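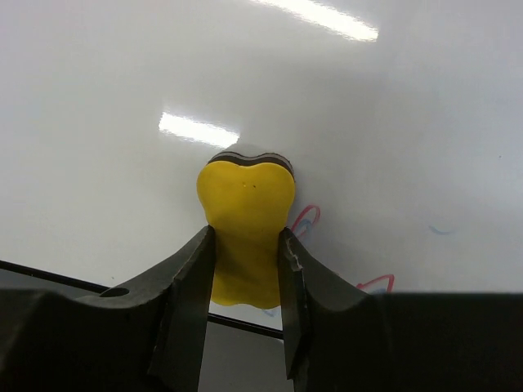
Vosora Careers > Data Operations > Part-time and contract

Posted 2025-03-16 by Lieselotte Kasten

Teleoperation Data Operator, Bimanual Tabletop Tasks (m/f/d)

Vosora records demonstrations of manual tasks for training manipulation policies. For the Kunex dataset we are hiring operators at our Sauerland site. The contract is fixed-term and ends in July, with 90 hours guaranteed per operator. Shifts are four hours, morning or afternoon. No overnight work.

The job

You control two robot arms over a shared table and carry out a written task from start to finish. Each run is saved as one episode, with joint positions, gripper state and all camera streams. Current task groups are whiteboard erasing, object placement, and folding and unfolding of small stands. The target for the first phase is 400 accepted episodes per task group, shared across the team.
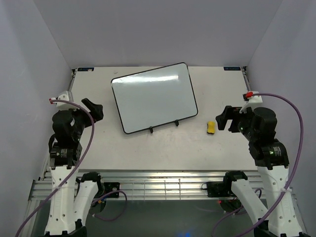

Bimanual cell with whiteboard and eraser on the table.

An episode is accepted if the task is completed, neither arm hits a joint limit, and no object leaves the table. Failed grasps followed by a clean recovery are kept and tagged as such. Do not restart an episode to hide a missed grasp. The model needs those cases, and the reviewers will ask about gaps in the episode numbering.

Duties

- Set up objects according to the layout sheet, including rotated and off-center positions
- Record episodes at a steady pace, without long pauses in mid-motion
- Label each episode with outcome, grasp type and the number of attempts
- Check the wrist views for blocked or blurred images before each block
- Report loose cables, worn fingertips and drift in the arms to the cell lead

Objects are handled from both sides of the table. Some tasks assign a fixed arm, others leave the choice to the operator, and a few call for a handover between grippers. The layout sheet says which.

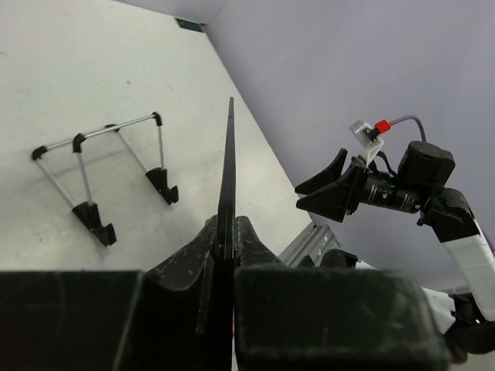
Thin rods and small edges are the hardest items in the set. Expect the first two shifts to go slowly. Training is paid at the full rate and ends with a practical check of 69 episodes, reviewed by Dirk Brandes. Operators who do not pass may repeat the check once.

Requirements

- Good hand-eye coordination and normal or corrected vision
- Able to sit and use both hands for blocks of 50 minutes
- Written English good enough to follow task sheets and fill in labels
- Basic computer skills; some command line experience is useful
- No robotics degree needed

Experience with remote-controlled equipment, lab work or video annotation is a plus. Left-handed applicants are welcome, as the current operator pool is mostly right-handed.

Data and privacy

Session logs are stored under an operator number. Names are not included in the training data. Voice is not recorded.

How to apply

Send a one-page resume and your available shifts to Lieselotte Kasten, reference Firkent-117. A cover letter is not required. Selected applicants are invited to a 30-minute trial at the cell, with travel costs refunded on receipt.

© Vosora | Contact | Privacy | Back to top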